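Áine Ó Dubhghaill
25 April 2019

Right, I've been promising a proper catch-up on the card collecting for ages, so put the kettle on, because this one may run to a few posts. 1/9 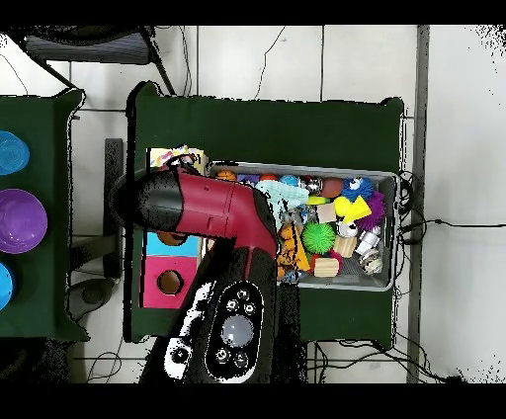
Most of you know I've been trying to finish the Fledton Garden Birds set since before Christmas. They're the little ones that used to come in packets of tea, with the painting on the front and a very earnest paragraph on the back. My gran had the first half in a biscuit tin and I've been filling in from there.

In December I was down to seven missing, which felt wonderful, and then I went through the album properly one evening and found I'd counted the goldfinch twice. (It was a lovely goldfinch, mind you, both times.) So eight, and a bit of sulking.

Then came the Prinilcombe fair! I only meant to stay an hour. There was a chap called Okafor at the far end with shoeboxes of odds and ends, all sorted by maker and then not sorted at all within that, and that's my favourite sort of shoebox. I found the wren, the dunnock and a very smart nuthatch, and he let me have the lot for £5.

The nuthatch has a soft corner and someone has pencilled a tiny tick on the back. I know some of you would send it straight back, but I've grown rather fond of a tick. Somebody sat there with their own list, years ago, pleased as anything to have got that one.

A word on albums, as a few of you asked. I've moved everything out of the old sticky-page one, which I should have done years ago, and into the Rerevwood pages with the side-opening pockets. They're a little tight for the tea cards, so I ease them in by the long edge and take my time over it. I got a pack of 100 and I've used more than I'd like to admit.

I've also got swaps, if anyone's building the same set. Two robins, a blackbird, a song thrush with a slight crease and far more starlings than any sensible person needs. I'm not fussy about value for value, I'd just like them to go to someone who'll put them in order and look at them now and then.

What I still need: the bullfinch, the tree creeper, the siskin, the yellowhammer and, of course, the kingfisher. Everybody needs the kingfisher. I was offered one last month for about £9 and dithered over it, and by the time I'd made a cup of tea and come back it had gone to somebody quicker.

So if you've a kingfisher sitting in a drawer, or an aunt with a biscuit tin, do send me a message. I'll pay the postage both ways and you can have as many starlings as you can carry. 9/9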